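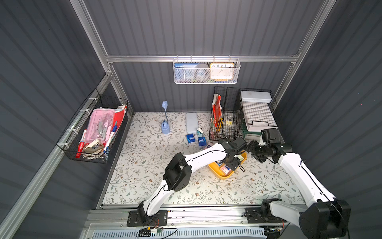 Issue 17, p. 2

Home | Threads | Desk Notes | Saved | About

Tsegereda Sisay
December, 7:40 a.m.

Okay, desk thread! I've been putting this off for weeks and this morning I finally got going. Coffee first, then the yellow tray.

The yellow tray is where every little thing goes when I don't want to decide. Small boxes, packages, stuff from the bottom of my bag. I love it and I also sort of fear it.

My rule for small things is that they get one home each. Tissues next to tissues, clips next to clips. If something has two homes I will look in the wrong one every single time.

Also can I say how much I love the leafy paper on the tabletop?? Vines and little brown flowers all over. I put it down myself one evening and went slowly, smoothing it out with the edge of a ruler. It makes me want to keep the surface clear just so I can see it.
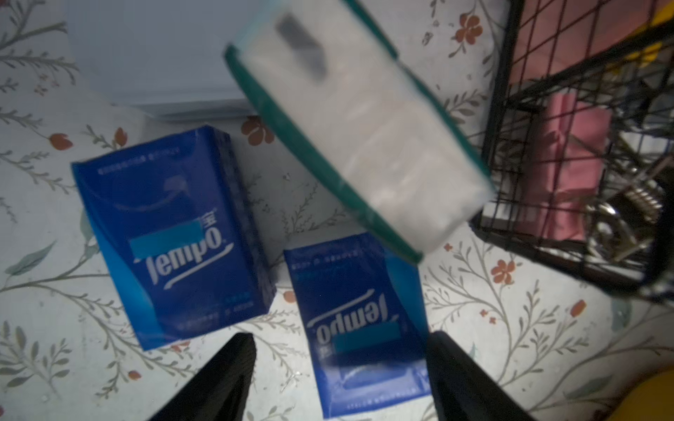 And tissues! I buy Tempo because the packs are flat and they line up so nicely. I used to stuff them in every drawer and then buy more, so now they all live out on the desk where I can grab one on the way out the door.

Mugeluta -- sorry, Mulugeta! typing too fast -- asked what I do with pens and scissors. Wire basket on the side, held on with white cable ties. You can move it any time you like, you just snip and start over. Best cheap fix I've ever made.

The pink see-through case goes in there too. See-through is the whole trick for me. If I can't see the scissors, I don't own scissors.

Red folder is for paper I have to deal with this month. When it gets fat, I sit down and deal with it. That's the entire system, and it works better than the app I tried before (937 unread reminders, no thank you).

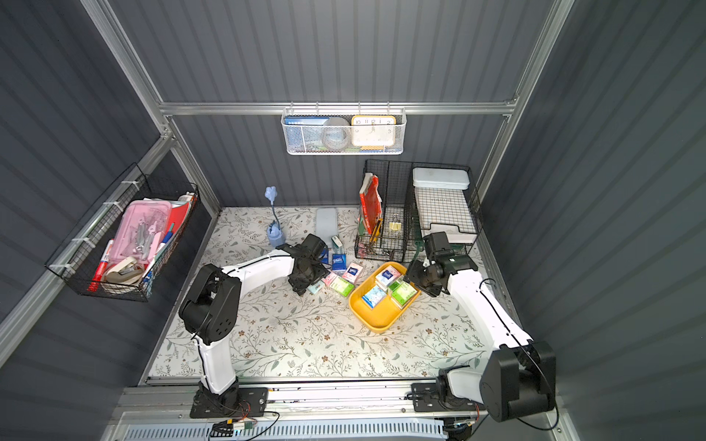 Next job is the wall. I'm so happy with hanging things on hooks! A mesh basket up high takes the bulky stuff, and the clock with the yellowy-orange rim can sit in there facing me, so I don't need my phone out to check the time.

The blue lamp stays at the back left forever. Flower-shaped head, skinny bent neck, it's such a cheerful little thing and I won't hear a word against it.

Still to figure out: the black wire rack at the back. I want books on one side and boxes on the other, but I keep changing my mind. If you have one with compartments, tell me how you split yours up!

More tonight after dinner. I'm doing the clips next.

111 likes

Recent threads
Mulugeta Woldemariam: My Wolde shelf, one year in
Small drawers at Urnurlow
Javen notebooks, which size I use
Wamel reading corner, before and after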